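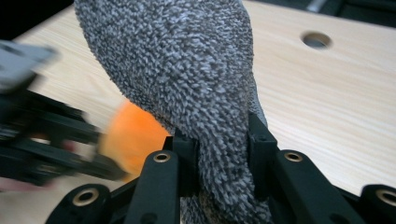
Subject: Re: Straw Night at Nernitz – fixed or movable date?

All,

I have now been through the Forero notebooks again with this question in mind, and I think the entry in our index should be changed. At present Straw Night is filed under fixed winter customs with the date given as "late January". That wording came from the first printed list and was copied forward into every later one. It has no source of its own.

The relevant page is 126 in the second notebook. It says that the straw figures are carried round the lower end of the village "on the night of the first new moon after the feast", then burnt at the ford. The feast isn't named. Marcelino Gallardo read it as Epiphany and I agree with him, as the paragraph before is entirely concerned with the blessing of doors. Counting from Epiphany, the first new moon can fall anywhere from the day after the feast to the early part of February. "Late January" is a fair middle value for that range and would look right to anyone who had attended only once or twice.

The difficulty is page 128, which is in a different ink and gives a plain list of expenses: tar, bread, two measures of spirits, the hire of a cart. Against the cart there is a date early in January. In the year at the top of the list, no new moon falls near it. Either the cart was hired well in advance, or the list belongs to another custom, or the rule on the earlier page was not being followed.

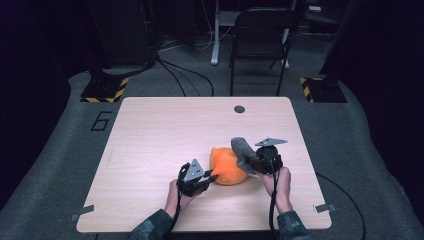

Chinyere Obi wrote:

> I would be careful about treating the cart as evidence of anything. Carts
> in Nernitz were hired by the month in winter, and the date against an
> entry is normally the date the bargain was struck, not the date of use.
> The Gustero accounts work the same way.
>
> What bothers me more is the moon. A procession with torches on the darkest
> night makes sense, but I haven't seen a new-moon rule stated for any other
> custom in the valley. They are all tied to a saint or to a market. Is it
> possible that "new moon" in the notebook is a misreading of the dialect
> word for the monthly market? The two differ by one letter and the hand is
> poor.
>
> If it is the market, the date is fixed again, more or less, and the index
> can stay as it is apart from the month.

On the cart: accepted. I will drop it.

On the dialect word: I looked at this before replying and I can't rule it out. The letter in question has been written over. Under a lens the first version is closer to the market word and the correction is closer to the moon word, so the writer, or somebody later, thought it mattered enough to change. I don't know which hand made the correction. Ngọc Khúc has the better scans and may be able to say whether the ink matches the rest of the line or the list on 128.

There is one argument against the market reading. The winter market was moved from Nernitz to Gustero before the notebooks were begun, and the text speaks of the custom in the present tense throughout. People do go on dating things by a market that has left, so I wouldn't put much weight on it.

The Lò survey is no help. It has 800 returned forms, but the question asked was "in which month is the custom held?" and the Nernitz form says January, with nothing further. Clifford Ouellet suggested the original letters behind the forms might survive. I have not found them.

Proposed wording for the index, until somebody has better:

- **Name:** Straw Night (Nernitz)
- **Class:** winter, movable (uncertain)
- **Date:** first new moon after Epiphany, or the first market day after it; reading disputed
- **Source:** Forero, notebook 2, p. 126
- **Remarks:** "late January" in earlier lists is unsupported

The same change would affect the cross-reference under "burning of figures", where Straw Night is used as the type case for a fixed date. I would move the Gustero burning into that position – it is tied to St Anthony and the accounts agree with it year after year.

Tài Triệu also asked off-list whether the children's round on the same evening should have an entry of its own. My view is no. It uses the same figures, follows the same route and ends at the ford, and the notebook treats it as the opening part of the evening. A line under Remarks would do.

Objections to the wording by the end of the month, please. After that I will make the edit and renumber the cross-references.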